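Teaching by the wrist

At the Fludthorpe workshop of Lasus, the day begins with a calibration routine that takes 17 minutes and is never skipped. Both arms are driven to their stops, the grippers are closed and opened, and the readings are compared with those from the previous evening. Only then does an operator sit down at the controls.

The firm teaches its machines household handling by demonstration. An operator holds a pair of hand controllers, the arms copy the movement, and joint positions, gripper opening and camera views are stored together. A single run is called an episode. A task is put forward for training when it has 54 clean episodes, a figure Zarmeena Mengal, who leads the teaching work, describes as a house rule with no theory behind it.

"Below that we argue about the data," she says. "Above it we argue about the model."

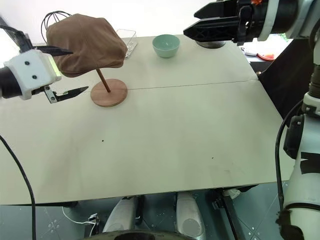
Cloth is the material on which most of the teaching time is spent. A rigid cup has one shape, and an error of 3 millimetres in the approach seldom matters. Fabric changes shape when touched, and a fold that was there in one episode may be missing from the next. Operators are therefore taught to decide on the grasp before moving. With a brown cloth draped over a dowel on a round wooden base, the usual choice is to bring one finger in beneath the hanging fabric and leave the jaws wide until it is well under. Closing early pinches only the hem, and pulling sideways can take the stand with it. Mengal asks for a short pause before the jaws close, so that the moment of decision is plain in the recording.

Working by remote control has its costs. The operator feels no weight and no drag through the controllers, and must judge both by eye. New operators tend to overgrip. They also correct too often, producing small reversals which the model then learns as faithfully as everything else. Episodes with more than 2 reversals near the object are thrown out.

For coarse movements Lasus still uses hand guiding, in which the motors are slackened and a person moves the arm directly. It is quicker to learn, but hands and sleeves get into the camera view, and guiding two arms at once is awkward for one person. The Wieczorek method, named after the engineer who wrote the firm's first manual, combines the two: the approach is guided by hand, the grasp is done remotely.

A second teaching room is due to open at Nultham in October. It will start with towels.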